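Home | Forums | Rules & Eligibility | Fixtures | Members | Log in

Player registered late, does he serve the ban with us?

trellby_sec
2021-01-14

We signed a forward from Jiltstead in October. He was sent off in his last match for them and given 2 games. Jiltstead had one fixture postponed and then released him. Our registration was approved after that. He has sat out one league match for Trellby. The league table site lists him as available, but the discipline page still shows one match outstanding. Which is correct?

Print this page | E-mail this page

mota_fixtures
The discipline page. A suspension follows the player, and the club he is registered with on the day is responsible for applying it. Postponed matches do not count toward the total. They have to be played to a result. If he missed one completed league match after the ban began, one remains. 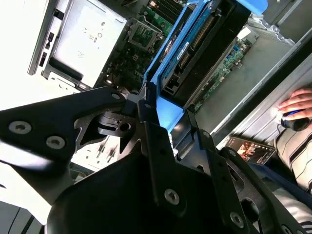
Check the competition as well. In our league a red card in a league match is served in league matches only, so a cup tie in between changes nothing. The availability list is filled in by clubs and has no standing. Get the outstanding figure in writing from the registrar before you name him. The fine for an ineligible player is 100 here, plus the points.

drurna454
had the same with a keeper at Drurna, we just played him and heard nothing. think the fine was 40 back then anyway

mota_fixtures
That would not help if the opponent files a protest. Leave him out of the next league match.

Back to top | Previous topic | Next topic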